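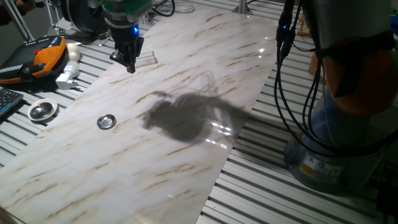 Karine Robichaud asks whether a marble-pattern sheet can go straight onto a slatted metal table, or whether a backing board has to go down first. No board is needed if the gaps between slats are narrower than 20 mm. Wider gaps need one.

Print this page | E-mail this page

4.2 Laying the Elenen cover sheet

1. Wipe the slats and clear the grooves of grit.
2. Unroll the sheet pattern side up and leave it flat for 25 minutes.
3. Set the angle. The sheet may lie square to the slats or diagonally across them.
4. Smooth from the center outward with a dry cloth.
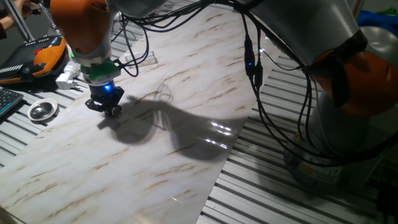

5. Check every edge that crosses a groove. Press down any lifted section and hold it for 16 seconds.
6. Fix the corners with the Ludon clips supplied, 2 per corner.

CAUTION – Do not cut the sheet in place. The blade will drop into the grooves and tear the edge.

4.3 Placing items on the sheet

1. Lift dishes and bowls when moving them. Metal rims can mark a glossy finish.
2. Set wire or mesh baskets down flat, on the full length of the rim or base.
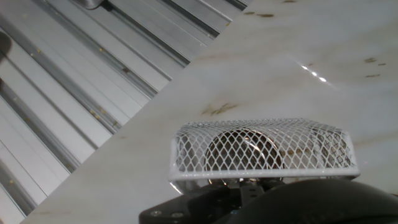
3. Put small items into the basket before moving it, and keep heavier pieces near the middle.
4. Keep tall or top-heavy items on the sheet itself. An item standing half on the sheet and half on the slats may tip.

NOTE – The step at the edge is the thickness of the sheet and cannot be smoothed out.

4.4 Cleaning and inspection

1. Use a damp cloth and mild soap. Wipe along the veins – smears show less in that direction.
2. Inspect from a low angle. Reflections of ceiling lights should have clean outlines. A wavy outline means air under the sheet; repeat step 4 of section 4.2. 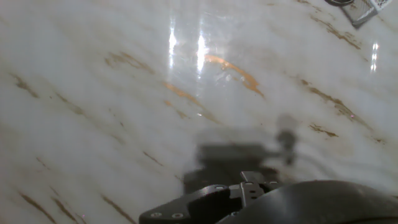 Fig. 4. Light reflections on a glossy surface with brown veining.

Related sections
4.1 Tools and parts
4.5 Removing the sheet
5.1 Ordering replacement clips

Comments

Thitima Srithong: Step 2 took longer for me. Mine was still curling at one end after 25 minutes.

Refugio Quezada: Roll it the other way for a bit, then lay it flat again.

Yolotzin Manríquez: Do the clips fit the older Dronico tables?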